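This site uses cookies to keep you signed in and remember your list settings. Accept | Manage settings

Re: Pantry shelf: what to check on canned fish

From: Yolanda Yazzie
To: pantry list
Date: December 7, 2019

Chaiwat,

Answers to your questions are under each part.

Chaiwat Kaewsai wrote:
> I'm doing the canned goods on the next shift and I have
> not done them before. Two things. The tuna we got from
> the Jadthorpe drive is all mixed up, some in water, some
> in oil, a few different brands. Do I sort it by brand or
> by what it's packed in?

By what it's packed in. Brand doesn't matter to the people picking it up. Water goes on the left side of the second shelf and oil goes on the right. If the label doesn't say clearly on the front, turn the can and read the ingredients. Flavored tuna (lemon, chili and so on) goes in the gray bin by the door.

> Also, Damián said we have families who asked for kosher
> items. How do I tell? Is there a list somewhere?

There was a list but it was from April and I took it down. Go by the mark on the label. For fish, look for a U in a circle. The word PAREVE may be printed with it, meaning there is no meat or dairy in it. It is small and can be anywhere on the can, so you do have to turn them. If you can't find a mark, put the can with the regular stock and don't guess.

The Jadthorpe drive brought in 102 cans of fish altogether. Cletus already went through two of the boxes, and they have his initials on the flap. Leave those alone. The other boxes still need to be done.

Dates: anything past the date on the can goes in the crate under the table and Cletus looks at it. Dents on the side are okay if they are shallow. Dents on the rim or the seam are not okay, and neither is any bulging. Those go in the trash, and please write them on the clipboard first so the totals come out right.

The label to look for is like the one on this can. The circled U is to the right of the brand name, and PAREVE is right under it.

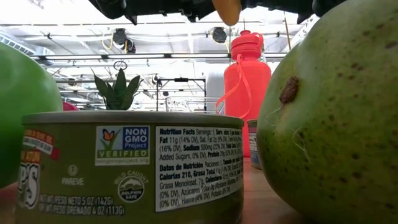 Ambrose Street Food Pantry, Shelf and Sorting Team

The net weight on that one is 5 oz and the drained weight is 4 oz, both given in English and Spanish. When you fill in the sheet, use the net weight, the bigger number. Last month we had a mix of both and Dexter had to go back through the whole page.

Fruit is separate. Mangoes and apples don't go on the can shelves, even for a minute while you make room. They go in the produce trays by the sink. A mango with a dry brown mark on the skin can go out if it's firm under the mark. If it's soft there or leaking, put it in the compost pail.

The key is with Damián until noon and after that it's in the lockbox. Same code as before. The tape gun is out of tape, so bring a roll if you have one.

Yolanda

Recent messages on this list
- Clundorer Road pickup moved to the side door
- Rice bags, who has the scale?
- Re: Re: Freezer shelf labels
- Gray bin is full again (Dexter Calloway)
- Shift swap, Cletus and Damián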